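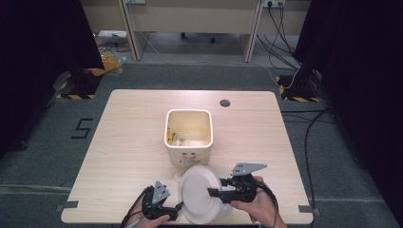
Tomoyo Sakai says I'm being unfair to the harbor boat, and that if I'd sat on the left side I would have seen the old customs house and come home happy. She wrote that under my last entry at two in the morning. Well, I did sit on the left side. I saw the back of a parking structure and then a very long wall.

So, the Climton cruise. I'm writing it down tonight while I'm still annoyed, because by next week I'll have talked myself into remembering it fondly.

The flyer in the hotel lobby called it "the 50 minute wonder of the waterways." We left the dock at ten past four and I was standing on the same dock again at twenty to five. I asked the man at the ramp where the other 20 minutes went and he told me boarding is part of the experience. Boarding was a line next to a vending machine. I bought a can of cold tea from it and that was fine.

Tickets are 2000 if you pay at the window. Sebastian had read that you could get them cheaper through the Clovico app, so he stood there on one bar of signal making an account, confirming his email, picking a password with a symbol in it. He saved 339. Then the app wanted to know if he'd like to add a commemorative photo and he hit yes by mistake. I'm not going to write what that cost because he asked me not to.

The recorded guide comes in four languages, one after another, which means that by the time you get yours the bridge is behind you. The English one said Moradi Bridge is "loved by all for its romantic mood." Maybe it is after dark. In October at four thirty it's a bridge with buses on it.
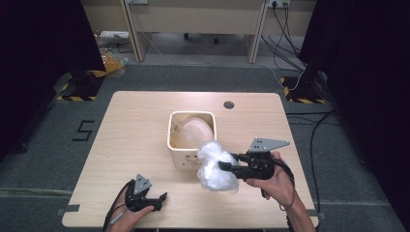 I'll be fair about the driver. He took the turn under the rail line with almost no room on either side and didn't make a show of it, and he waved at a kid fishing off the steps. If they'd turned off the recording and let him talk I would have paid the full 2000 without a word.

Shahab Ghaffari claims the Namura boat on the north side is the real one, the one people who live here take. I've heard that about every second boat in every city I've been to. He also says it has 2 stops and you can get off at the market and catch the next one back on the same ticket. I looked for that on the board at the pier and couldn't find a word about it, just a picture of a duck in a captain's hat. I'll believe it when I'm standing in the market with a ticket somebody will take.

Dinner was noodles close to the dock, at a place with plastic menus and a TV going. Good broth, too much green onion. Sebastian thinks the boat was "nice enough." He thinks that about airports too.

Tomorrow is supposed to be the ropeway if the wind stays down. The website says the view reaches three islands on a clear day. It doesn't say how many clear days they get. Setting the alarm for 6:30 and I don't expect much.

Shares 14 | Comments 3

Recent entries
The hotel breakfast, reviewed again
Is the Climton day pass worth it? (No)
Mehrangiz Bagheri was right about the night bus
Four museums, one open

Home | Diary | Trips | Contact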